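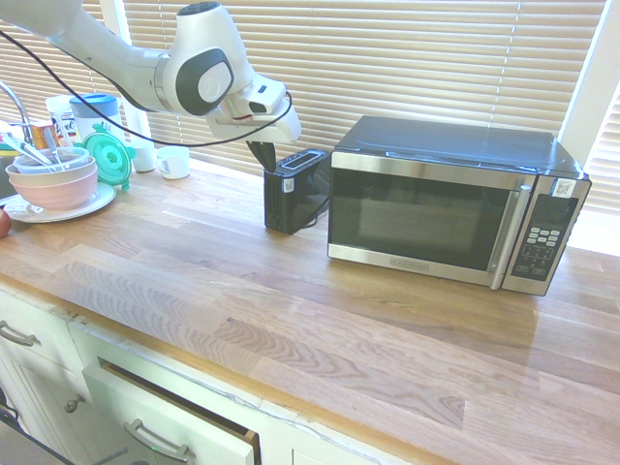 Toaster and microwave at the window end of the worktop

Search this site Go
Home Kitchens Laundry Storage Ask My posts

Toaster right under the window blinds, is there a better place for it?

stesside_newbie
Viewed 203 times

Hello all, first post so be gentle! We moved into the flat in August and I still can't settle on where things live in the kitchen. The toaster is a little black one and it's ended up at the back of the worktop against the window, with the microwave (a Black+Decker) next to it, set at an angle because that's the only way I can get at the door without banging my elbow. Tap and sink are off to the left.

The trouble is the blinds. They're beige horizontal ones, they came with the flat, and they hang down behind everything. My sister-in-law came round and said I'd have the whole place up in flames. I only make toast at breakfast and I'm always standing there, but now I can't stop thinking about it. The toaster flex is short as well, so it can't go far. We're renting from Holroyd Lettings, so I can't swap the blinds or add a socket without a lot of emails.

Also, crumbs. They get down the back by the sill and I'm forever fishing them out with a bit of kitchen roll. Any ideas for the whole corner would be very welcome, I've stared at it for so long I can't see it any more.

Teacosy_Bemska
Marked helpful by the poster

Your sister-in-law has a point, though I'd have put it more kindly! Toast does catch now and then, usually when a crust gets stuck, and the heat goes straight up out of the slots. You don't want blinds or curtains near that.

What I do in mine (same problem, window runs the whole length of the worktop) is keep the toaster at the back most of the day and pull it forward to use it. Unplug it when you've finished and let it cool before you push it back. The other half of it is pulling the blinds right up before you put the bread in. It's morning, you want the light in anyway.

Do look in the instruction book for how much space yours wants. Mine asks for 100 mm at the sides and plenty more above, but they vary, so go by your own. And please don't be tempted by an extension lead trailing along by the sink.

As for the crumbs, does it have a tray underneath? Mine does and I had it for a year before I found it. I empty it on a Sunday, and I stand the toaster on an old baking tray so the strays land on that. Wipes clean in two seconds and saves the wood too, if yours is wood.

stesside_newbie
Reply

Thank you, that's so helpful! Yes, it is wood, the light honey-coloured strip sort, and I'm already a bit precious about it. I found the crumb tray. I won't say what was in it.

Baking tray going under tonight. I've had another look at the corner from the other side, and I think the glass food boxes could go in a cupboard, rack and all, which would give me more room to shift things along to the right. Black toaster on a sunny worktop shows every fingerprint as well, doesn't it?
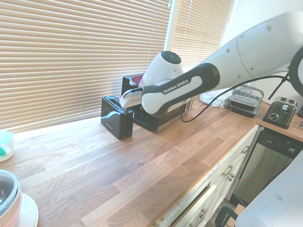

Traneck Road Pete's Mum

I'd swap them round. Microwave by the window, toaster further along where there's only wall behind it, if the flex will reach. Check the vents on the microwave first, mine are at the back and mustn't be blocked, yours could be on the side.

Definitely move the containers. I had a stack like that out for years, and I only ever used the top two.

For the sill, a clean dry paintbrush gets crumbs out of the corners, much better than kitchen roll. Then oil the worktop if it's looking thirsty. I bought a 500 ml tin and have barely made a dent in it.

gadget_drawer

get rid of the toaster and use the grill

Last updated: Monday, October 21, 2024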